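The Zuline cell went down at ten minutes to midnight, and Jenő Bognár was delighted.

He would never have said so to the shift lead, who had pallets of Erkari hinges stacked up to the fire door. But he took the stairs two at a time with the tool roll under his arm, because the fault on the board was grip force, low, and he had been waiting for grip force, low, ever since May, when Sasorance swapped the old suction head for fingers. Fingers! You could do things with fingers. You could also wear them out, which was where he came in.

"It's dropping them," said Sisodia. She had the pendant in one hand and a cold tea in the other. She was new on nights and still apologized to the arm when she bumped it.

"All of them, or the small ones?"

"The small ones. Every few parts. I reset it and it was fine, and then it wasn't."

"Oh, that's lovely," said Jenő, and meant it.

He locked out the cell, hung his tag on the switch and tried the start button to be sure. Then he crouched by the wrist and worked the fingers by hand, open, closed, open, closed, with his eyes shut. Sisodia waited. The left one ran sweetly. The right one had a tiny catch near the end of its travel, a grain of something, like sand in a zipper.

"Come and feel this. Don't push it, just ride along with it. There!"

"I don't feel anything."

"Again. Slower."

She put the tea down on the fence post, where it was not allowed to be, and tried once more. He saw her face change, and he nearly clapped.

They pulled the guard off together. The slide was packed with gray paste, grease and hinge dust that had been cooking in there for over 4,000 cycles, and he let her dig it out with the plastic pick while he told her about the very first gripper he ever looked after, a terrible air-driven brute that used to fling yogurt lids across a dairy. (One of them had stuck to the ceiling. It was there when he left, and he liked to think it was there now.) She laughed and kept digging. She had good hands, patient ones. She wiped the rail with a lint-free cloth until the cloth came away clean, then wiped it again without being told.

A bead of fresh grease, thin as a pencil line. Six screws, snugged up crosswise, then torqued. He handed her the wrench for the last two and listened for the click each time as if it were music.

"Now we teach it what closed means," he said. "It's been guessing."

He took the tag down, walked her through the homing screen, and had her type in the new offset herself. The fingers drifted apart, thought about it, and came together. 258 on the readout. He had her run it again. 258.

"Is that good?"

"That's the same number twice! That's the best thing a machine can say to you."

She ran it a third time, for the pleasure of it, and then asked if the yogurt lid story was true. He said most of it was. She set the counter to 500, loaded the first tray of small hinges, and they both leaned on the fence to watch the arm go down for them.

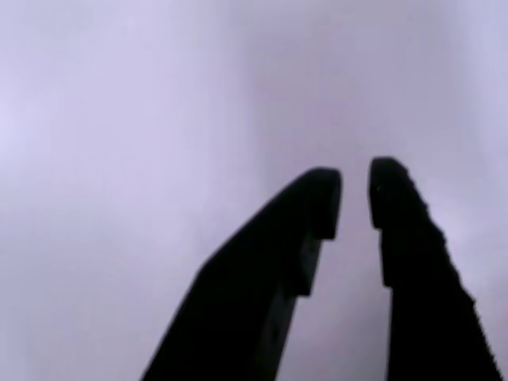
"Can I do the next one on my own?" Sisodia asked, somewhere in the second tray.

"With me standing here."

"With you standing there and not talking."

Jenő considered this. It was a hard bargain. He rolled up his tools, slid the pick into its pocket, and passed her the tea.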